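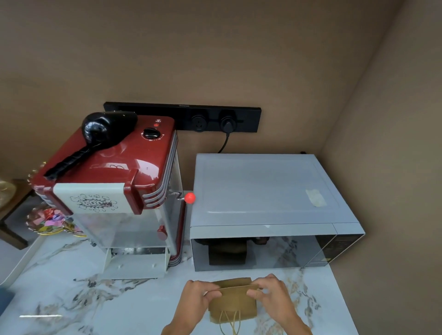
Print this page
E-mail this page

Kitchen recordings help robot hands cope with paper bags

A research group in Gorcombe has found that a robot trained on recordings of people handling bags in ordinary kitchens makes fewer mistakes than one trained only in the laboratory. The results were published in June 2018 as part of a project called Wimuvov, which is looking at how machines can learn everyday jobs by watching people do them from close to their own point of view.

Paper bags are a long-standing problem for robots. A box keeps its shape when it is picked up and a cup can be gripped in much the same way every time. A kraft paper bag bends at the rim, creases where it is held and changes shape again when the other hand touches it. The handles swing. A person deals with all of this using the thumbs and fingertips and gives it little thought, but a controller written by hand has to be told what to do in each case.

The Gorcombe group, led by Citlali Manríquez, took a different route. People were recorded from head height as they opened, folded and put down bags at their own worktops, and the recordings were used to train a model that predicts where each hand will go next. The model was then run on Troko, a two-armed machine built by the engineering firm De Graaf.

The group collected 830 recordings in 54 homes. The worktops were left as they were found, with appliances, cables and whatever else was normally kept there. Manríquez said this was the main difference from earlier work, in which bags were handled on a bare table in front of a plain background.

"If you clear everything away, the model learns that a brown shape in the middle is a bag," she said. "Put it next to a microwave or something shiny and it loses track of the edge. We wanted it to learn from the hands, and to see the rim of the bag in all sorts of company."

Patterned stone was one of the harder surfaces. Grey veins running across a white worktop can look like the line of a fold, and early versions of the model sometimes placed a fingertip on the pattern and missed the paper. Glass doors that reflect the worktop caused a similar fault. Both became less common as more homes were added to the training set.

In the tests, Troko had to take hold of a small paper bag on both sides, open the rim and set the bag upright. Each version of the model was given 40 attempts. The version trained on laboratory recordings alone completed the task 19 times. The version trained on the home recordings did so in 31 attempts, using the same arms, the same grippers and the same bags.

Most of the remaining failures came at the rim. The machine would pinch both layers of paper together and then pull, which closed the bag more tightly or tore it. Jacinto Becerra, who worked on the control software, said the cameras could not always tell one layer from two.

"A person feels it straight away," he said. "You rub your thumb across and the layers slide. We have no sense of touch on the grippers at present, so the robot is guessing from what it sees – and the part it needs to see is often hidden behind its own fingers."

Handles gave less trouble than the group had expected. In the laboratory recordings they had been taped down to keep them out of the way. In the homes they were left loose, and the model seems to have learned to ignore them when they hang below the bag. It did less well when a handle fell across the opening, and three of the failed attempts were put down to this.

The group also tried leaving out some of the homes to see how much variety was needed. Cutting the number of recordings by half made little difference as long as all the homes were kept. Keeping the same number of recordings but taking them from only a few homes brought the results down close to those of the laboratory version. Manríquez said that anyone planning similar work would do better to visit more kitchens than to stay longer in each.

The report lists several limits. Only one size of bag was used in the tests, all the bags were empty, and the robot worked at a much slower pace than a person would. Speed was not measured. The tests themselves took place in a single room in Gorcombe fitted out with a worktop, so it is not yet known how Troko would manage in a kitchen it had never been in.

A second round of recordings is planned for November. It will cover bags with something in them, as well as larger bags with flat handles, and De Graaf is to supply a set of grippers with pressure pads in the fingertips. Becerra said the software would need changes before it could make use of them, and that the first job would be to repeat the 40 attempts with the small bag so that the two sets of results can be compared.

Print this page
E-mail this page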